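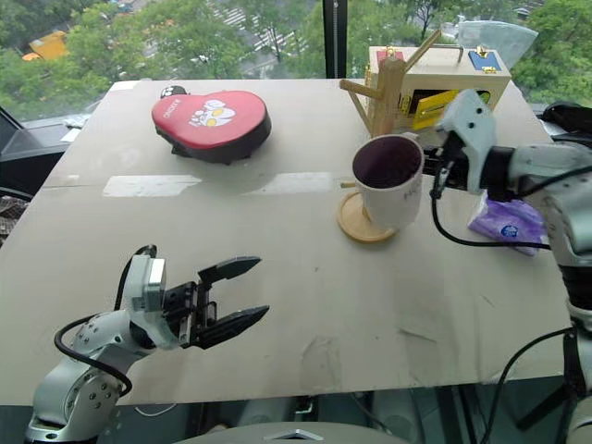 The case for leaving things on the table

Every few months I read another article telling me to clear my surfaces. Put everything away, the advice goes, and only bring out what you are using. I tried it for most of last year and I have now stopped. I think a big table with a handful of unrelated things on it is a perfectly good way to run a room, and that the people who write about tidying have got too fixed on the bare top.

I should say what I mean by a handful. A mug, a purple packet, a light wooden box with a metal handle on top, and a red heart-shaped cushion with a cartoon face printed on one side of it. None of those belongs with any of the others. If you gave them to one of the tidying writers, they would go to four different places, and two of those places would be a bag for the charity shop.

My own view is that they can stay where they are for now.

What the table is for

Ours is a plain thing with a light beige top and it stands in front of the large window. The top has scuffs on it. We bought it second-hand from Eskola, the office clearance place out past the ring road, and it was the dullest thing in the building. I had wanted an oak one. Venla Jääskeläinen, who I share the place with, pointed out that I would spend my life putting mats on an oak one, and she was right about that, as I have seen what I am like with mats.

A good table by a window gets used for everything. We open the post at it. Venla cuts fabric on it. In June it is the coolest spot in the place until mid-afternoon and then it is the hottest, and people move round it accordingly. When you have a surface that does that much work, things are going to be left on it, and I would argue that what gets left is useful information. A mug on the table means someone was sitting there. A packet means something was opened or is about to be, and if you put it in a cupboard you will buy another one. I have bought another one many times. When I went through the kitchen during my tidy year I found three lots of the same herbal tea, all started, because each had been put away by somebody who felt they were being good.

The tidying writers call this visual noise. I can only say it doesn't sound like noise to me. I look over and I know roughly what is going on in the house.

Boxes with lids

I do own storage, and I like it. The wooden box is the best sort: a rectangular case, hinged lid, brass-coloured fittings, and a handle on the top so that it can be picked up in one go. I have a strong opinion about that handle. Most of the storage sold to us now is made to be slid under or into something else. The baskets go in the cube shelves, the trays go in the drawers, and the crates with the soft lids go under the bed, where they are never seen again. A box with a handle is made to travel. You take it to where you are working and you take it back when you are done, or you don't take it back, and it sits at the end of the table looking quite respectable until the next time.

My aunt, Saimi Juntunen, kept her sewing things in a box like that and it had no fixed place at all. It followed her about. She would have been puzzled by the idea of a sewing zone. She was also, for what it's worth, the tidiest person in our family, and her scissors were never lost, since wherever the box was, the scissors were in it.

I would rather have two boxes like that than the whole wall of matching containers I priced up last spring. The set I wanted, from a firm called Milurlow, came to 1095 for everything with the lids, and the lids were extra, which I had not noticed until the last page. For that money I could have filled the house with second-hand wooden cases and had enough left over for a holiday.

The cushion

Now the harder one. A cushion on a table annoys people. I have had more remarks about cushions on tables than about anything else in this line, and the ones with a cartoon on them get it worst.

I accept that a cushion is supposed to be on a chair. The trouble is that a heart-shaped one doesn't sit well on a chair. You can't lean on it properly, as there is a dip in the middle exactly where your back wants support, and the black base on ours is thick enough that it pushes you forward. It is not much use as a cushion. It is bright, though, and soft, and children go straight to it. Miroslava Hudec's two come in on a Friday after school while she finishes work, and the younger one has her elbows on it before her coat is off. She reads on it. If I put it away in the airing cupboard, as I did for most of last year, she asks where it is and I have to go and get it.

I think we are too hard on objects like this. They fail at what they were sold for, and the usual advice is to be rid of them. But plenty of things in a house have drifted into a second job that they do better than the first. We have a toast rack full of envelopes. The fish kettle holds the bike lights. I don't believe either would survive an honest decluttering session with the question "when did you last use this for its purpose?", and yet I would notice if they went.

Nor do I think that a printed cartoon face lowers the tone. A friend of Venla's once moved the cushion off the table before sitting down to dinner and placed it on the floor, face down. Nothing was said. I found that a bit much.

What the other side gets right

I don't want to pretend there is no argument for the clear table. Niilo Lahtinen, whom I used to work with, clears his every night before bed, wipes it down and goes up. He says it takes him six minutes. He says he sleeps better, and I have no reason to doubt him. He also lives alone, and I do think that matters more than the books admit. If everything on the table is yours, you can decide about all of it at once. If it belongs to three people and two visiting children, putting it all away means making decisions on behalf of others, and mostly what it does is start a conversation at breakfast about where somebody's things are.

There is also the matter of crumbs and dust, which I grant. You can't wipe a table properly round a box. You have to lift it, and most days you won't. My rule is that everything gets lifted once a week and the top is washed with hot water and a little washing-up liquid. The scuffs don't come out. I tried a cream cleaner called Fusby on one corner, and it left a patch paler than the rest, so I wouldn't recommend it on a light top unless you mean to do the entire surface.

And there is a limit to how much can be left out. Some 98 things on a table is a jumble sale. I know this because at the end of the winter, before my tidy year began, ours had reached a state where we were eating with our plates on our knees. I was right to be fed up with that. Where I went wrong was in deciding that the only cure was nothing at all.

Where I have ended up

The arrangement now is that the front half of the table is kept free for whatever anyone is doing, and the back half, nearer the window, can have things on it. The wooden box goes at the right-hand end. The cushion goes further along, near the middle, where the children can reach it from either chair. Mugs are meant to go back to the kitchen by bedtime — they don't always. Packets can stay until they are finished.

Siiri Vainio, who edits this page, asked whether I had a method I could give readers, with a name. I haven't. I would say keep a part of the table free that is big enough to work on, and be much slower to clear the rest than you have been told to be. If something has been there for a month and people keep using it, I would take that as a sign it lives there.

Venla has asked me to add that the fabric scissors are a separate matter and must go back in their drawer.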